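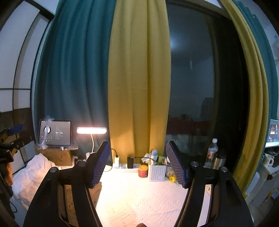 Atención al residente / Equipamiento de habitaciones / Incidencias eléctricas y mobiliario

Residencia Osudgate. Registro de la incidencia 800-53
Asunto: la lámpara del escritorio se apaga al mover objetos sobre la mesa
Habitación: 59
Solicitante: Gorazd Kadrić
Prioridad: normal
Estado: cerrada, con recomendación pendiente

Descripción comunicada por el solicitante

El residente informa de que la lámpara blanca del escritorio se apaga durante unos segundos cuando se manipula cualquier objeto pesado en la parte posterior de la mesa, y que vuelve a encenderse sin intervención. El problema se produce sobre todo por la noche, mientras dobla y clasifica ropa. Indica asimismo que la regleta fue suministrada por la residencia al inicio del curso, en noviembre, y que no ha sido sustituida desde entonces. Solicita la revisión de la toma de pared y, en su caso, el cambio de la lámpara.

Primera respuesta del servicio

Se acusa recibo de la solicitud. Hasta la visita del personal técnico se ruega al residente que observe las siguientes indicaciones:

Mantener los líquidos alejados de la regleta. En la mesa hay una lata, una botella de agua y un vaso próximos a las conexiones; deberán trasladarse a la estantería o al extremo opuesto.

Retirar el tejido que cubre la mesa en la zona de los enchufes, o doblarlo de modo que la regleta apoye directamente sobre el tablero.

No conectar el aparato gris que permanece sobre la caja de cartón, parcialmente envuelto en plástico, hasta que finalice la revisión.

Comunicación del solicitante

El señor Kadrić confirma que ha apartado los recipientes y pregunta si puede seguir utilizando la mesa para doblar prendas, dado que la habitación carece de otra superficie adecuada. Añade que la cesta blanca calada contiene artículos de uso diario y que preferiría no retirarla.

Segunda respuesta del servicio

No existe inconveniente en que la cesta permanezca en su lugar, siempre que no presione los cables. La mesa puede emplearse para doblar ropa. Se recomienda trabajar en la parte delantera y no apoyar prendas, ni siquiera de forma provisional, sobre el cabezal de la lámpara o junto a él.
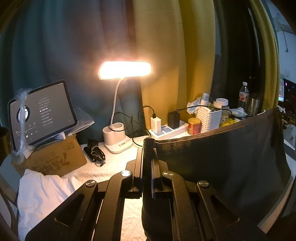
Prenda oscura sobre la mesa, con la lámpara encendida.

Visita técnica

El personal de la empresa de mantenimiento Jitside acudió a la habitación a las 18:30, en presencia del residente. Se efectuaron las comprobaciones que se detallan a continuación.

Toma de pared: tensión correcta, sin holgura ni señales de calentamiento.

Regleta, modelo Muli: contacto deficiente en una de las posiciones. Al desplazar la regleta con la mano se reproduce el apagado descrito por el residente.

Lámpara, modelo Sekley: conectada directamente a la pared, funciona de forma continua durante toda la prueba. El brazo curvo y la base con portalápices no presentan daños. No procede su sustitución.

Cargador y adaptador: sin anomalías.

Causa determinada

El fallo se localiza en la regleta. El cable del adaptador tiraba de ella cada vez que se desplazaban objetos en el fondo de la mesa, y el movimiento interrumpía el contacto de la lámpara.

Actuación realizada

Se ha retirado la regleta defectuosa y se ha entregado otra del mismo modelo, fijada al borde posterior de la mesa mediante 2 bridas adhesivas. El cable del adaptador se ha conducido por detrás. La intervención duró alrededor de 53 minutos y no supone cargo alguno para el residente.

Observaciones para el residente

Las cortinas deben quedar por detrás de la mesa y no sobre la regleta. El paño arrugado que cuelga del borde debería recogerse cuando no se utilice, a fin de evitar tirones accidentales. Los paños textiles sobre el mobiliario están permitidos conforme al reglamento de habitaciones, salvo en el entorno inmediato de las tomas.

Confirmación del solicitante

El residente comunica que la lámpara no ha vuelto a apagarse y acepta el cierre de la incidencia. Solicita que se estudie la instalación de un segundo punto de luz sobre la mesa.

Nota de cierre

La petición de un segundo punto de luz se traslada al área de equipamiento y se tramitará en expediente aparte. Para cualquier consulta posterior sobre esta avería, el residente deberá citar el número de registro indicado en el encabezamiento.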